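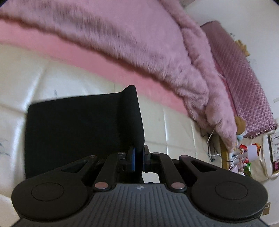
Folding Dark Garments and Small Cloths on a Treatment Bed

Rosbridge Allied Health - Linen and Room Preparation, Procedure Sheet

Purpose

This procedure sets out how small items of dark fabric are to be folded and put away at the Rosbridge clinic. It applies to modesty cloths, head covers and the plain black tunics worn by treatment staff. Towels and full-size sheets are dealt with on a separate sheet.

Before you begin

Folding is done on the treatment bed. The cream upholstery provides good contrast with black fabric, and lint, loose threads and stains on the bed are easily noticed. The bed must be wiped down with the approved surface cleaner and dried with a clean cloth before any linen is placed on it. Do not fold on a bed that is still damp.

Set the bed to your own working height. Staff who fold for longer than a few minutes should stand square to the long side of the bed and avoid reaching across it.

Remove rings and bracelets with raised settings. These catch on knit fabrics and may also mark the upholstery.

Folding a modesty cloth

1. Lay the cloth flat with the hemmed side down. Smooth it from the centre toward the edges using the flat of the hand.

2. Check both faces for marks. Black fabric hides oil residue well, so tilt the cloth toward the window or the lamp. Items with residue go back to the wash bag and must not be folded.

3. Pinch the cloth at the midpoint of its lower edge and lift until a single ridge forms up the middle. The ridge shows where the centre line falls. Lower it gently to one side and press along its length.

4. Bring the right half over the left and line up the corners. On older cloths the corners have become rounded with washing and will not meet exactly. Align the straight edges in preference to the corners.

5. Fold once more from top to bottom. The finished cloth should fit the 300 mm shelf dividers without being forced.

Folding a tunic

Fasten all closures and lay the tunic face down. Fold each side in toward the middle of the back, with the sleeves lying straight down the body. Bring the hem up to the collar in two folds and turn the tunic over, so that the collar faces up.

Slippery surfaces

Glossy upholstery offers little grip, and lightweight fabric will slide as it is folded. Hold the cloth down with one hand while the other makes the fold - do not use pins, clips or weights on the bed at any time.

Storage

Folded items are stored in the linen cupboard in stacks no higher than 240 mm, with the folded edge facing outward. Place freshly laundered items at the bottom of the stack and draw from the top. Black items are kept apart from white and cream linen, as new stock may shed colour during its first several washes.

Questions about this procedure should be directed to Kamran Hashmi, Room Services. Requests for replacement stock go to Macario Bermúdez on extension 923.

Next review: February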